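The Kettle Run

The club met in the old home economics room because it had counters. Paora Whitelaw had been the adviser for two years, and by March he had stopped staying past six. He left the key with Deolinda Veloso and told her to lock up.

The Branport meet had one task for their division. The robot had to find a kettle, lift it off its base, bring it to the sink and set it back again. Deolinda wrote the arm code. Tiago Aguiar did the vision. They called the robot Darance, after a town in a book Tiago had not finished.

"Run 161," Tiago said, and typed it into the log.

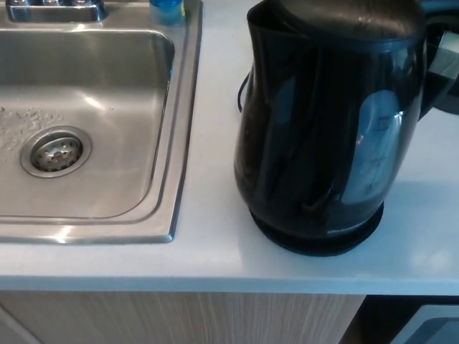 "What happens if it loses the handle halfway?" Deolinda asked.

"It stops, holds still for a moment and looks again. If it still can't find the handle, it backs up to the start and we lose the points for that part."

She thought about it. At the last meet they had lost by the points for one part.

"Give it two looks," she said.

"That costs time."

"We have time. We don't have points."

Tiago changed a line and saved it. His phone buzzed on the stool. It was his mother, asking about dinner. He wrote back that he would be late, then put the phone in his bag.

They ran it again, and then again. On run 166 the wrist turned too soon and Deolinda hit the stop button. She took the laptop from him, found the line she had written in the fall, and read it twice.

"This was me," she said.

"I know."

"You knew?"

"Since last week. I thought you'd want to find it."

She fixed the number and gave the laptop back. It was dark in the parking lot by then, and Mr. Whitelaw's space was empty.

"Run 167," Tiago said.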